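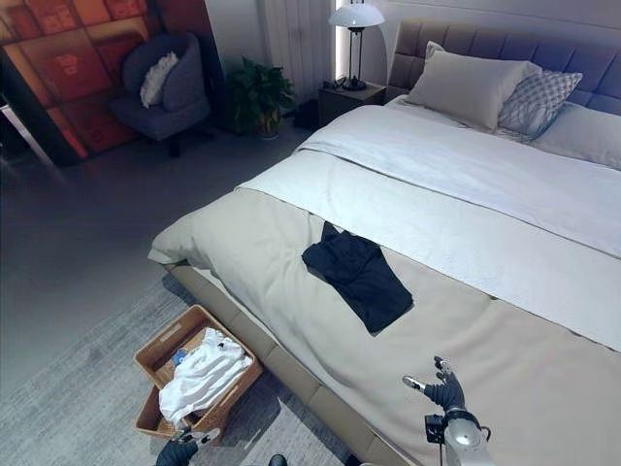
Le baume nettoyant, un premier geste du soir qui s'installe

Il y a dix ans, on en trouvait surtout en institut, dans des pots lourds vendus avec un carré de mousseline. Le baume nettoyant a désormais sa place en pharmacie, en parfumerie et jusque dans les rayons des supermarchés. Sa texture solide fond au contact de la peau, dissout le maquillage et la crème solaire, puis se rince à l'eau. Le principe est simple, mais les formules diffèrent beaucoup d'un pot à l'autre.

Du gras pour enlever du gras

Un baume est un mélange d'huiles, de cires et d'émulsifiants. Les huiles se lient aux corps gras présents sur le visage : sébum, fond de teint, mascara résistant à l'eau, filtres solaires. Les cires donnent la tenue en pot. Quant aux émulsifiants, ils permettent au mélange de partir au rinçage, sous la forme d'un lait blanc.

« Quand une cliente me dit qu'un baume lui laisse un film, je regarde d'abord l'émulsifiant », explique Mahsa Ebrahimi, formulatrice pour la marque Tevanum. « S'il y en a trop peu, le produit reste sur la peau et il faut passer derrière avec un gel. Certaines personnes aiment ça, d'autres trouvent que c'est une étape de trop. »

La marque a sorti son baume en novembre, après 30 essais en laboratoire. La version retenue contient de l'huile de pépins de raisin, de l'huile de tournesol et une cire de riz. Elle est sans parfum. Un premier prototype, à la fleur d'oranger, a été écarté parce qu'il piquait les yeux.

Quelle peau, quel baume

Les peaux sèches sont les plus faciles à contenter. Un baume riche, au beurre de karité par exemple, leur convient et évite la sensation de tiraillement qui suit parfois un gel moussant. Les peaux mixtes préféreront une base plus légère, à l'huile de jojoba ou au squalane.

Pour les peaux à imperfections, la question est plus délicate. Kedir Derese, esthéticien à Nantes, voit arriver en cabine des clients qui ont arrêté le baume au bout de deux semaines, convaincus qu'il leur donnait des boutons. « Je leur demande comment ils le rincent. La plupart passent un peu d'eau froide et s'essuient avec la serviette. Il faut de l'eau tiède, masser à nouveau, et recommencer. » Il déconseille en revanche l'huile de coco sur ces peaux, et renvoie vers un dermatologue quand l'inflammation persiste.

Reste le contour des yeux. Un baume peut s'y employer si la notice le précise. On garde les paupières fermées, on masse les cils du bout des doigts, sans frotter, et on retire les lentilles avant de commencer.

Le mode d'emploi

Prélever une noisette avec une spatule ou des doigts propres et secs. La chauffer entre les paumes. Appliquer sur visage sec, en mouvements circulaires, pendant une petite minute. Humidifier les mains, masser encore jusqu'à ce que la matière blanchisse, puis rincer. Les adeptes du double nettoyage enchaînent avec un gel doux. Sans maquillage ni crème solaire, un seul nettoyage suffit largement.

Le pot se conserve à l'abri de la chaleur. En été, dans une salle de bains sous les toits, un baume peut fondre puis se reformer avec des grains. Il reste utilisable, la texture est seulement moins agréable.

Trois baumes essayés par la rédaction

Tevanum, Baume du soir. Texture souple, fond vite, part bien à l'eau. Efficace sur un mascara classique, un peu moins sur un waterproof, qui demande un second passage. Pas d'odeur notable.

Tamach, Baume fondant à l'avoine. Plus ferme, il faut le travailler dans la main. Le fini est confortable, presque trop pour une peau grasse. La spatule est fournie et se range sous le couvercle.

Zarei, Nettoyant solide à la rose. Le plus parfumé des trois. Il démaquille très bien mais laisse un léger voile sur les tempes et le long des cheveux. À réserver aux peaux sèches qui aiment la rose.

Le pot de 200 ml de Tamach est le plus grand de la sélection. Bijan Moradi, qui tient une parfumerie indépendante à Tours, conseille pourtant de commencer petit. « Un format voyage suffit pour savoir si on va s'y tenir. J'ai des clients qui reviennent avec un grand pot à peine entamé, et je ne peux pas le reprendre. »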